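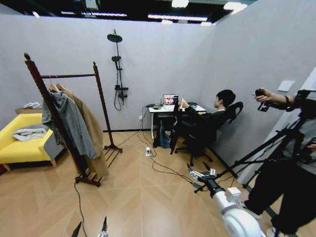

Week two of teaching a robot to hang up a coat, and I have opinions about coats. My part of the build is the boring part, meaning the software that records what we do with the handheld controllers and hands it to the arm in an order it can live with. Girish Joshi does the driving. He maintains that leaning back in the office chair with the controller up in front of him is a technique. The camel coat on the rack has been approached 161 times by my log, and its opinion of us is not improving.

The log, for those who asked in August, now runs to 2,874 lines, and I have read 13 of them with any pleasure.
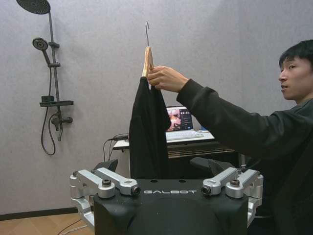
Handovers are a separate misery. I had planned to skip them and let the arm fetch everything off the rail, but Girish wanted a person in the loop. So you stand beside the thing, arm out, with something black on a wooden hanger, and hold still while the software makes up its mind. The metal hook is the hard bit. It's thin, it's shiny, and my depth code would prefer to believe in something else.

I spent most of Thu 26 December on that hook. I tried a slower approach, then a wider grip, then

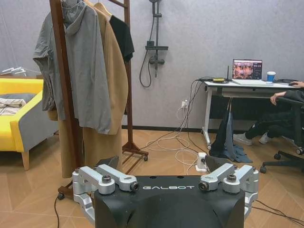 a sandwich. The slower approach is staying in. The wider grip is gone, and I'll post the new settings once I've worked out which of the two files called "final" I meant.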